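Saturday, bench 2, 4:45 pm

Maple board back on the blue table. Khrystyna says the new finish from Hilow will stop the blocks skating when somebody leans on the bench. I doubt it. The Hilow sheet promises 1000 wipes before recoating, and I'd like to know who did the wiping.

Put the ribbed shapes out again, star and heart included, and left the rest toward the back.
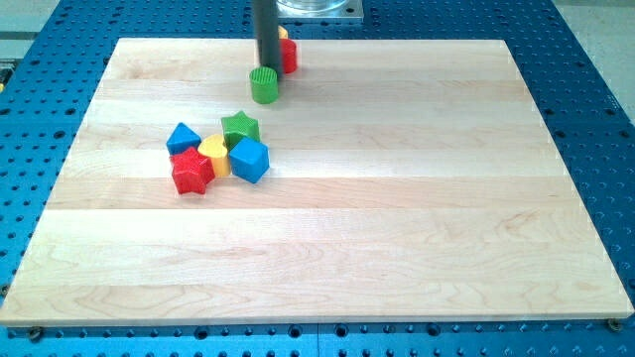
Maple board on the perforated table, shapes out, clear container behind.

Vitalii thinks the ridges help grip. Maybe – but they also hold dust, and dust is my guess for the skating. Radymyr wants to sand the glue seams again. No sanding until we've tried a plain damp cloth for 45 minutes of normal use. Ask Liudmyla where the old board went.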